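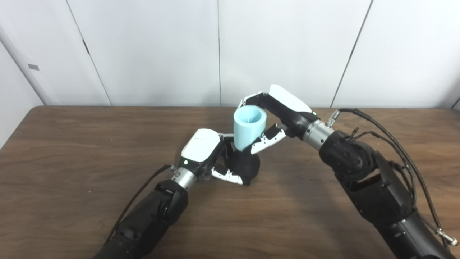 # About Stulier

We love cups. That's where Stulier started, and it's still most of what we talk about over lunch. We're a small tableware shop and studio, and we spend our days picking, making and selling the kind of things you reach for without thinking: the mug for the first coffee, the little bowl that ends up holding keys, the tumbler a four-year-old refuses to drink without.

Soledad Quezada opened the shop with 12 cups on a borrowed shelf and a cash box that wouldn't lock. She'd been making pottery at night for years and had run out of relatives to give it to! Rami Nassar came in to buy one, came back for a second, and by March he was running the orders. There are 6 of us now, and the shelf has become a proper room with a kiln behind it.

## What we make and sell

Our own range is called Rikeo. It's plain on purpose, with simple shapes and colors that sit well on a dark table. Light blue has been the favorite from the beginning (we've tried to talk people into the mustard, and we'll keep trying). Black comes second, mostly in the rounder shapes, and a lot of customers like to mix the two.

We also carry pieces from Tarawneh, a family workshop that does wonderful serving dishes, and we pack gift sets for offices and new homeowners.

## How we choose a shape

Every new cup goes on the table before it goes on the shelf. We pick it up, pass it over, set it down, turn it around and do it again. Does it feel good in two hands? Is there room for your fingers when the tea is hot? Maricruz Olvera has small hands and Eliseo Mendoza has enormous ones, so between them they cover a lot of ground. The cup we sell most went through this for a whole winter, and the change that fixed it was a slightly wider base. We were thrilled. Our friends were polite about it.

## Come and hold a few

You're welcome to visit and handle anything in the shop. Please do, in fact, as a photo can only tell you so much about a cup. Estrella Aguirre runs our Starkier evenings, where you can try pinching a bowl out of clay and take it home after it's been fired. No experience needed, and aprons are here if you forget yours. The next one is on 16th January.

If something you bought from us arrives chipped, write to Rami and he'll send another. If you just want to tell us which cup you use every morning, write to any of us. We really do like those emails.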